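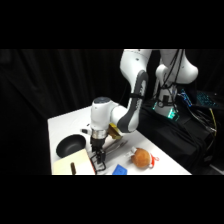
2 min read

Illstead Kitchen Arm Project: Minutes of the Demonstration Meeting
Thursday, September 19, 2019

Attending: Jeptoo Shirima (chair), Aslı Saraç, Leonidas Triantafyllou, Ayana Gebreyes (minutes)
Apologies: Fotini Lazaridis, at Rolland, who sent comments longer than these minutes

1. Minutes of the August meeting
Approved after Leonidas asked that "argument about sponges" be changed to "discussion about sponges." Changed.

2. Demonstrations so far
Aslı reported 497 usable demonstrations against a target of 700. Most were done by remote control from the desk. The rest were done by taking hold of the arm and walking it through the motion, a method Leonidas prefers and his shoulder does not.
Jeptoo asked what "usable" means. Aslı said it means the operator did the task and did not then do something else. A good many recordings end with the operator nudging the bread roll into a nicer spot, and the arm will learn that too if we let it.
Agreed: stop recording when the task is done. Tidy up afterward, off the record.

3. Table layout
Wok and cutting board stay on the left, tongs and roll on the right, blue sponge at the front. Fotini's comments ask for the sponge to go farther back, as the operators lose sight of it on the monitor. Leonidas said he has never lost sight of it. Aslı offered to play his recordings. Sponge to be moved.
The black curtain stays. The proposal for a cheerful color was heard and not seconded.

4. By hand or by remote
Long discussion. Guiding by hand gives smoother paths but puts the operator's elbow in most of the video. Remote control keeps elbows out and adds pauses while people remember which way is left. Jeptoo ruled that wok tasks go to remote control and sponge wiping is done by hand, and that the matter is closed until someone brings data.

5. Storage
The shared drive holds 2,512 files, several of them named "final." Ayana to agree on a naming rule with Rornadska before they send us theirs.

6. Any other business
Leonidas asked if the roll could be replaced. Aslı said a new roll would mean new demonstrations. The roll stays.

Actions
Aslı: trim the endings, move the sponge
Leonidas: 20 wiping demonstrations, by hand, sleeves rolled up
Ayana: file names
Jeptoo: reply to Fotini, all pages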